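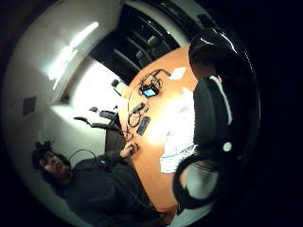
What do you do about the pile of cables that ends up on a conference table?

Clear everything off once, put back only the cords that get used every week, and give the rest a box in a cabinet. A strip of Velcro around each one keeps them from knotting up again.

Small office meeting rooms - tables, cords, clutter
Thread started Tuesday, April 8, 2025

deskmoth
So that's the short version I got from my sister when I asked her, and I'd like the longer one from you folks. Our small meeting room has one wood table, a couple of black office chairs that are too big for the space, and a tall black cabinet that everybody piles stuff in front of. The table is where it all lands. Black cords, adapter plugs, a remote, and then paper. So much paper! People print things for a meeting and walk out without them. I spent most of Monday in there and it looked great until lunch.

We're thinking of getting one of those under-table trays. Rultlow makes one for $149 and there's a bigger one from Zekeler that's closer to $300. Anyone have either?

papercut_pete
I have the Rultlow. It's a metal basket, you screw it up under the tabletop and drop your power strip in. Works fine. My only gripe is the screws that came with it were too long for our table, so measure first or you'll have a pointy surprise on top. Got shorter ones at the hardware store and it's been solid since January.

Don't bother with the Zekeler unless your table is huge. In a small room you'll bang your knees on it.

kettle_on_9
Going to disagree with the whole tray idea. If the cords are hidden under the table, people can't find the one they need, so they bring their own from their desk and leave it there. Six months later you've got a full tray AND a full tabletop. That's exactly how it went for us.

We went the other way. One cord for the screen, one power strip in the middle of the table, out in the open where you can grab it. Everything else lives in a shoebox with a label on it.

deskmoth
Huh, ok. But doesn't the strip in the middle look awful? And then you've got a cord running across to the wall.

kettle_on_9
Sure, it's ugly. It's a meeting room, not my dining room. We run the cord down the leg with tape and I've stopped seeing it.

papercut_pete
Someone's going to trip on that someday, just saying.

kettle_on_9
It's taped to the leg and then goes under a floor cover, Pete. Nobody's tripping.

larkspur_lane
Can I bring up the paper? I think it's the bigger problem. Cords at least have a place to go. Loose printouts don't belong to anyone, so everyone slides them down to one end of the table and sits at the other. I went through ours one afternoon and there were 177 sheets, and I'm pretty sure I recycled all but a handful of them (the handful was somebody's signed form, so do look before you dump it).

What worked for us was a plain wire tray on top of the cabinet. Anything left on the table after a meeting goes in the tray, and on Friday the tray gets emptied. People grumbled for a while, and one guy lost a spreadsheet he says he needed. He has printed it again and he's fine.

deskmoth
Oh I like the Friday thing. I'd probably get yelled at but I like it.

gravelroad
Chairs! You said the chairs are too big. We had the same ones, I bet, black leather with the ribbed back and arms that don't go under the table. So you can never push them all the way in and the room always looks like a meeting just let out. We swapped ours for armless ones from Stivasier and it felt like we got another foot or 2 on each side. They aren't as comfy for a long meeting though - which my boss says is a plus.

larkspur_lane
I'd keep the comfy ones. My back votes no on armless.

papercut_pete
Same. You could also check whether the arms come off. Ours were held on with three bolts each.

Rudd_fan
For the remote, stick-on Velcro. One piece on the wall by the screen and one on the back of the remote. I did that with the Rudd strips and it hasn't gone missing once. Same for the little adapters, except I tied those right onto the cord with string so they can't wander off.

One more thing, if the light in there is right over the table and the top is shiny, don't lay white paper flat under it and expect anyone to read it. I got a cheap matte desk pad for our end and the glare is much better.

deskmoth
The string on the adapters is so simple, I feel silly. Ok, plan so far: shoebox with a label, string, a wire tray for the paper, and I'll go look at the chair arms tomorrow with a wrench. Holding off on the under-table thing for now, sorry Pete.

papercut_pete
No hard feelings. Measure your tabletop anyway, you'll be back.

kettle_on_9
Put the label on the box lid and the side. Ask me how I know.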